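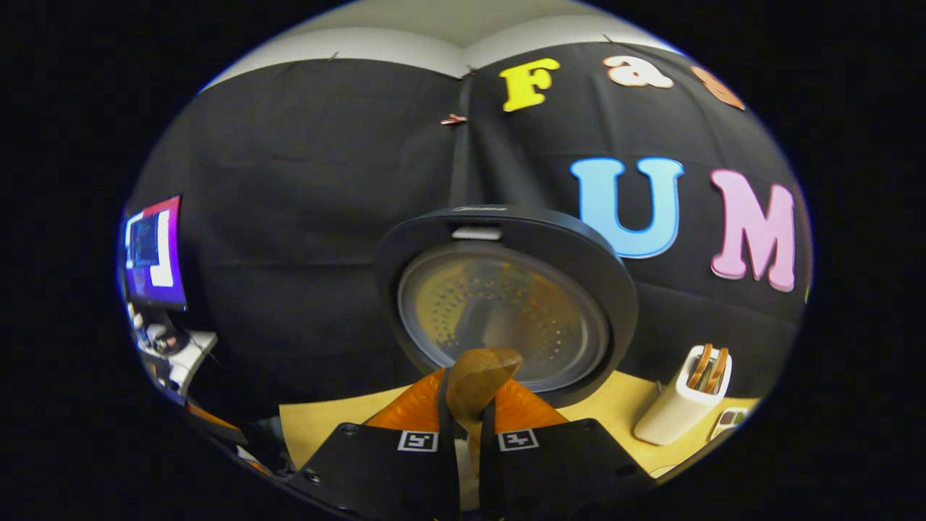

Foam letters on the black backdrop.

About Programs Get Involved Contact

Get Involved > Current Openings > Casual Positions

Craft Program Assistant (casual, 2 positions)

Akanda Community Arts is looking for two people to help run our after-school and weekend craft sessions for children aged six to 12. You would work alongside our program lead, Jocelyn Kowalchuk, and report to the centre manager, Prasanna Bandara.

What you would do
Set out and pack away materials
Help children with cutting, gluing, painting and simple sewing
Put up displays of finished work and take them down again
Sign children in and out at the front desk
Keep the sink area and paint cupboard tidy

What we ask for
Some experience with groups of children, paid or unpaid. A current first aid certificate and a police check – we can reimburse the cost of the check once you start. You don't need to be an artist. A second language is useful, and many of our families speak Cantonese or Tagalog at home.

Hours
Shifts are 3 hours. Most people do two shifts a week during term. There are no sessions over the December break.

How to apply
Send a resumé and a short letter to Lai-ching Chu at the centre office, quoting reference 1194. Please include the names of two referees. Applications close 15 Nov 2018. We will contact everyone who applies, but interviews are by invitation only – please don't drop in during sessions.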